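Storing Novel Drafts and Notes at Home

A fantasy novel of 400 typed pages makes a stack thick enough to slide off a shelf. Add maps, name lists and two rounds of marked-up copies, and the paper needs a system. The methods below use ordinary household supplies.

Sort by draft first, then by chapter. Keep each draft in its own container and write the working title and draft number on the short end, where it can be read from the shelf. "Plivero, draft 3" is enough. Do not use "final" as a label.

Number every page in one run from start to end. If chapters restart at page 1, a dropped stack can take an evening to put back in order. Scenes added later get a letter: 92a, 92b.

Remove rubber bands and metal paper clips before long storage. Rubber dries out and sticks to the sheets, and steel clips leave rust marks. A folded strip of plain paper around each chapter holds well enough. 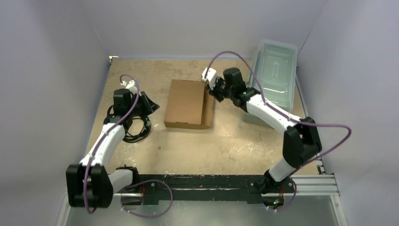
Open cardboard tray and plastic container with lid.

Open trays suit pages in current use. They allow a chapter to be lifted out flat and put back the same way. Closed containers are better for finished drafts, but the paper must be dry when it goes in. Pages that have been in a damp room should be spread out overnight first.

Index cards for characters and places are easiest to use when filed upright. File invented names under the spelling used in the current draft, and cross-reference the old one: "Urow, see Chauke." Place names go behind a separate divider. Cards for cut characters move to the back and stay there until the book is done.

Keep containers off basement floors and away from outside walls, radiators and direct sun. A closet shelf in a heated room is suitable. Check the contents each April for insects and musty odor.

Discard duplicate printouts after the handwritten changes have been typed in and the file has been backed up to a second drive. Retain one complete copy of each draft, printed on one side only.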